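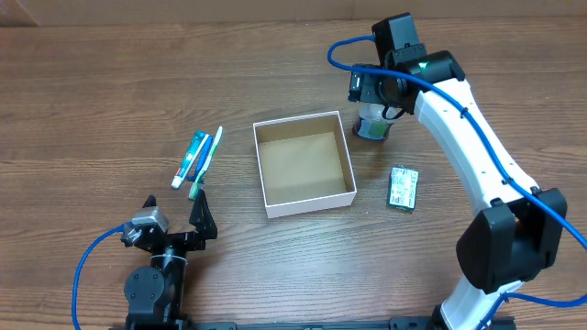 Florkitz Limited Edition Watch Register

Summary

The Florkitz register records limited edition wristwatches issued jointly by watchmakers and recording artists, illustrators or film studios. It holds 232 editions from 13 makers, among them Skurilov, Jacobs and Likar. Each entry covers one edition, with all color variants listed under a single number.

Contents

editions.csv - one row per edition: maker, collaborator, case size, strap, stated run, launch price
variants.csv - dial and strap colors, linked by edition number
sources.csv - catalog page or press notice used for each row

Notes on the fields

The stated run is the figure printed by the maker at launch. Where a maker announced 3000 pieces and later issued more, the original figure is kept and the field "extended" is set to yes. Launch prices are given in the currency of first sale and are not adjusted for inflation. A blank strap field means that the source did not mention one.

Known gaps

Early Likar editions sold only through concert venues are poorly covered. Two Skurilov entries share a case number - this follows the printed catalog and should not be corrected.

Maintenance

The register is revised each January. Corrections should name the edition number and the source, and be addressed to Johannes Kekana, register editor.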